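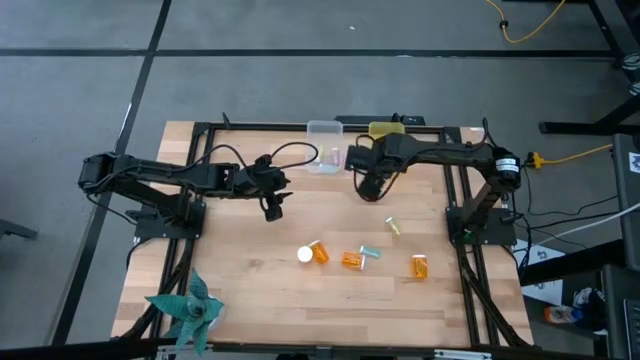
Séance 2 — Ranger les flacons de comprimés

Temps de lecture : 2 min

Prenons notre temps, mes chers amis, car un flacon orange couché sur la table se range moins vite qu'on ne le croit ! On repère d'abord le bouchon, puis on lit l'étiquette — entièrement, s'il vous plaît — avant de choisir le bac.

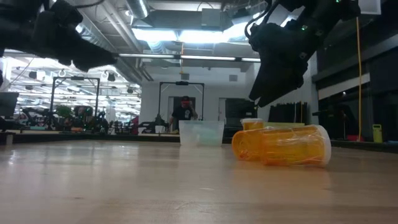

Flacons ambrés et bac translucide sur le plan de travail.

Pour le tri, gardez un bac par usage, et notez-le dans votre cahier Prevby avant la reprise de février.

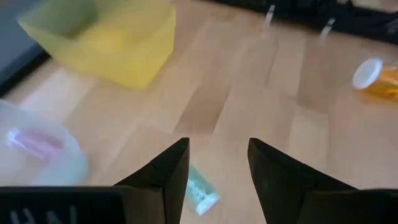
Bảo Vi demande s'il faut garder les flacons vides ; elle préfère, chez elle, les rapporter tout de suite à la pharmacie.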